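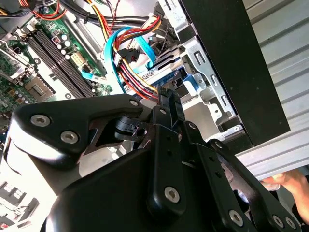

A desktop PC with the case open.

The first thing you do in Plaltholm is miss a boat. You arrive at the dock with two suitcases and a job offer, the ferry pulls out, and a man in a booth informs you that the next one is tomorrow. There is no skipping ahead. You can sit on a bench, you can buy a sandwich, or you can read the timetable, which has footnotes. I bought the sandwich. I would later learn that the sandwich costs you your bus fare on the other side.

It's an odd way to open a game about running a ferry company, and Nuanchan Prasertsri knows it. "People write to us very angry about the bench," she says. "Then they write again when they've been playing for a week, and they want more benches." She started Willero with two friends and a loan from an uncle, and the studio has now spent seven years on a single game in which the most dramatic event is fog.

Plaltholm takes place across a chain of cold little islands with 345 residents, every one of whom has a name, a front door and somewhere to be. Your job is to get them there. You start with one boat, the Kenda, a wide and unlovely thing that handles like a refrigerator on a pond. You set her routes, hire her crew, argue with the harbor office about docking fees, and then watch as a dentist misses an appointment because you thought the 6:40 could wait for the mail.

The dentist will remember. So will his patient, whose toothache gets worse and who doesn't open her bakery the next morning, which means the school kids board without breakfast and the crew has to listen to them. I once traced a labor dispute on my third island back to a late departure I had made because I was getting myself a cup of coffee. In my own kitchen, I mean. I had forgotten to pause.

Management games usually give you the sky view and let you feel like a minor god with a spreadsheet. Plaltholm lets you have the spreadsheet, and it's a good one, but it keeps dragging you down to the deck. Complaints come in person. Kováčik, the harbor inspector, shows up on whatever day you least want him and walks the length of the boat at the speed of a man paid by the hour. You have to walk with him. If you run on ahead, he writes that down. By my second November in the game's calendar I had started cleaning the handrails before he came, a task that as far as I can tell has no effect on anything.

I asked Prasertsri about the handrails. She changed the subject to rope.
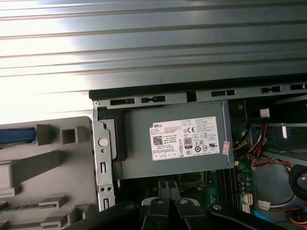 Willero set itself one rule early on, and it has shaped the game more than any design document: Plaltholm has to run on the computer your office was going to throw out. There are no glossy reflections on the water and the gulls are, to put it kindly, suggestions of gulls. Prasertsri's test for any new feature is whether it works on the sort of machine nobody ever bought for fun, where you open the case and find a plain gray power supply with DELL printed on a white label, a small 80 logo in a square, and a line saying it was made in China. All the money, so to speak, goes to the islanders. Their schedules are worked out whether you're looking or not, and if the fan noise picks up at eight in the morning, it's because everyone is leaving the house at once.

The studio's lean habits don't always pay off. The menus look like a tax form, and the tutorial is a binder. It sits on a shelf in the ferry office and you may read it or not, as you like. I didn't, and spent an entire winter unaware that I could sell freight space. Saving is done by going to bed, so if the phone rings while you're halfway across the strait, the phone is going to have to wait. The soundtrack is one accordion, and there were evenings when I'd have paid real money for it to fall overboard.

And the pace is going to lose people. I had put in ten hours before I could afford a second boat, and when I finally bought one it needed a new engine. A friend watched me play for most of a Sunday and asked, quite gently, when it started.

I don't have a good answer for her. It started somewhere around the time I held the last boat for a woman named Berit, who was running down the hill with a cello case, and took a fine for it. Kováčik was aboard, naturally. He looked at his watch, he looked at her, and he got out his notebook. Two weeks later she played at the harbor dance, badly, and he was in the front row.

Plaltholm comes out for PC on Thu 9 June. Willero says a console version is being looked into, and that it will be late. Bring a sandwich, but check your bus fare first.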